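Balis

Balis is a gentle form of group exercise that mixes slow stretching, balance work and steady breathing, and it is usually done barefoot on a mat in a warm (though never really hot) room. It grew up in the village halls and small studios of Cerkthorpe, where it is still taught most mornings of the year, and it has since found a friendly following in a good many other places as well. People often come to it after an injury, or after a long spell of sitting at a desk, and a fair number of them stay for years.

Origins

The practice began as a winter class for walkers who wanted to keep their hips and ankles supple until the paths dried out. The early sessions borrowed freely from yoga, from old-fashioned keep-fit and from the floor exercises taught at the Hollenstein school of movement, whose influence can still be felt in the long, unhurried side bends. The name was at first used only for the closing sequence, a set of slow rolls along the spine, but the regulars took to calling the whole class by it and the habit stuck.

A typical session

A class lasts an hour, and the morning ones tend to start at 7, early enough for people to be on their way to work afterwards with time for a cup of tea. It opens lying down, with the knees bent and the hands resting on the ribs, and moves on through kneeling and standing work before coming back to the floor. Each position is held for several breaths - longer than newcomers expect, and long enough for the muscles to stop arguing. There is very little jumping about, and music, if there is any, is kept low.

The standing part is built on 2 basic stances, the wide and the narrow, and nearly everything else is a variation of one or the other. Beginners are encouraged to keep a wall or the back of a chair within reach, and plenty of experienced people do the same without feeling the least bit awkward.

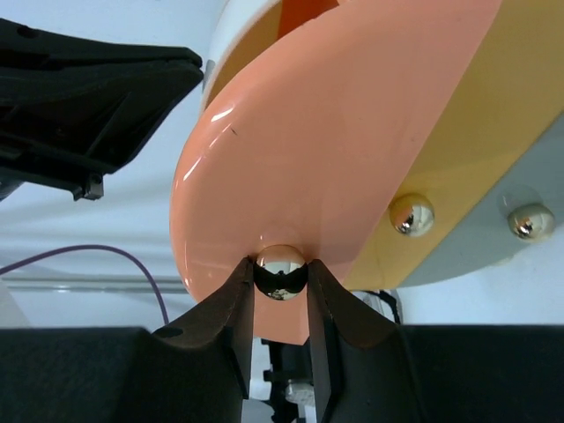
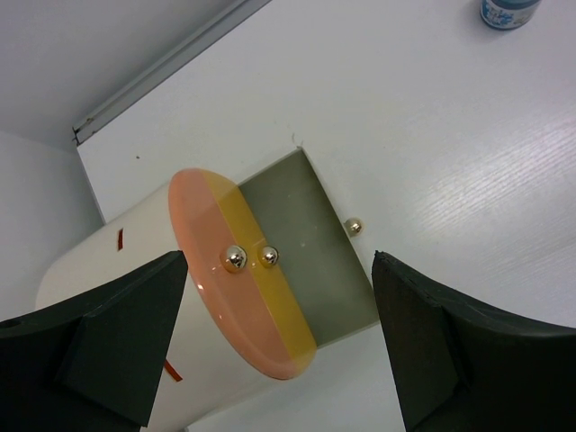
Styles

Most teachers recognise two main styles. Cerkthorpe Balis is the older and softer of the pair, with a good deal of time spent on the floor and a long rest at the end. Drokier Balis is brisker, links the positions together so that one flows into the next, and asks rather more of the shoulders and wrists. The two get along happily enough, and many studios offer the slower one in the morning and the livelier one after work, so that people can choose according to how they feel.

Clothing and equipment

Very little is needed beyond a mat, a folded blanket and loose clothes that won't ride up when the arms are lifted. A bottle of water is sensible in a heated room, and so is an extra jumper for the resting part, as the body cools down quicker than one might think. Some people like a firm cushion under the hips for the seated twists.

Who it suits

Balis is open to all levels, and there are no grades or badges to work towards. Anyone who is pregnant, has high blood pressure or is getting over an operation is asked to speak to a doctor first and to let the teacher know before the class begins, so that the kneeling and twisting positions can be changed or simply left out.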